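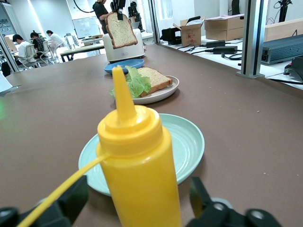
Making a sandwich takes a person very little thought. For the planning team at Prondetti it has taken most of a year, and the part that still gives trouble is deciding who goes first.

The firm writes software that lets two robot arms share one table. Its planner, called Kaewmanee, is given a goal such as "toast, lettuce, sauce, toast" and breaks it into short steps. Each step is handed to an arm, along with a block of space that the other arm must stay out of until the step is done. One arm can hold a slice of bread near the toaster while the other has a squeeze bottle over a plate, and neither has to stop.

Earlier versions were more careful. The whole table was treated as one shared space, so the arms took turns and a sandwich took 46 steps, many of them waiting. The team now cuts the table into smaller regions that grow and shrink as the arms move. The plan is checked again every two seconds, and if an arm is late, the steps behind it are shuffled.

Perception is handled by a separate program, Dakia. It takes in views from the wrist cameras and keeps a list of what is on the table and where. Wrist cameras give a close view of the thing being held, but that thing also hides much of what lies behind it. Dakia copes by remembering. If a plate was there four seconds ago and nothing has been near it, the plate stays on the list with a lower score. When the score drops too far, the planner asks for another look before it sends an arm in.

Squeezing is harder than lifting. A bottle changes shape under the fingers, and the force that worked when it was full does too little when it is half empty. The control code runs at 60 updates a second and adjusts the grip as it goes – too slow for some jobs, the team says, but enough for sauce.

Much of the daily work goes on in Ava, the in-house tool for replaying runs. It lines up the camera views, the plan and the grip forces on one timeline, so that a late step can be traced back to its cause. Most faults turn out to be small ones, such as a region released too early or a plate listed twice.

The next release, due in July, will let the planner swap jobs between arms halfway through a plan.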